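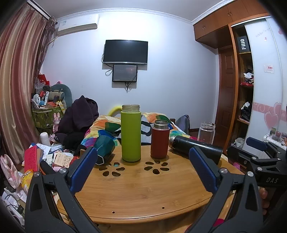 Reusable Bottles in the Toneck Dormitory: Survey Report

Lumturie Perić and Tarek Bitar

1. Background
The dormitory has two refill taps, one on the ground floor and one by the laundry room. The housing office wanted to know whether students use them, and why many still buy bottled water.

2. Method
We left paper forms in the mailboxes in July and got 57 back. The form asked what residents drink from during the day, where they fill it and how often they wash it. Stojan Ristić checked the entries.

3. Results
Most residents own a reusable bottle, and many own several. The ground floor tap is used far more than the other one. On the upper floors people fill up at the bathroom sink. Eighteen residents said they buy bottled water every week, mainly for the taste. Narrow necks were the usual complaint about washing.

4. Limits
Many residents were away for the summer. The question on washing was worded badly, and some people answered for cups as well.

5. Next step
Corina Marinescu will repeat the survey in the Zernitz building with a corrected form and a question about lost lids.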